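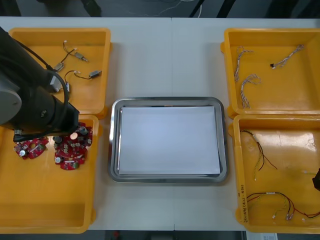
Unit 3 Handout: Parts Storage and Stock Control in the Small Workshop
Trade Skills Division, Sinura Institute
March

Purpose

This handout supports the Tuesday lecture and should be read before the practical session. It covers the layout of component storage, labelling, and the setting of reorder levels. Students enrolled in the Skultness stream should also consult the supplementary notes on refrigerated and hazardous stock, which are not examined in this unit.

3.1 Grouping stock

Components may be grouped by supplier, by type or by job. Grouping by type suits general repair work, where the same fastener or connector is drawn for many different jobs. Grouping by job is preferred where a complete set of parts is issued to the bench at one time. A workshop may use both methods, provided that each item has a single home location recorded in the stock register.

Open bins are appropriate for items in daily use. Slow-moving stock should be kept in closed drawers or lidded tubs, away from grinding dust and direct sunlight.

3.2 Labelling

Each location label must show the part number, a plain-language description and the unit of issue. Colour may be used as a secondary aid but must not replace the written label. Handwritten labels are acceptable for temporary locations only.

3.3 Reorder levels

The reorder level is the expected usage during the supplier's lead time, plus a safety allowance. Consider a workshop that uses 40 crimp terminals per week. The supplier, Virnudura, delivers in ten weeks and sells in cartons of 500. Usage over the lead time is 400. With a safety allowance of 32, the reorder level is 432, and one carton is ordered when stock falls to that figure.

Students should note that the allowance is a matter of judgement. It is normally reviewed at each stocktake and increased where deliveries have been irregular.

3.4 Preparation for the practical

Complete the worksheet on page 46 of the unit workbook. Bring a calculator and enclosed footwear.

Related handouts
Unit 2: Receiving and Inspecting Goods
Unit 4: Conducting a Stocktake
Unit 5: Returns, Credits and Write-offs

Trade Skills Division, Sinura Institute, Lill Campus | Contact the unit office | Copyright Sinura Institute | Back to top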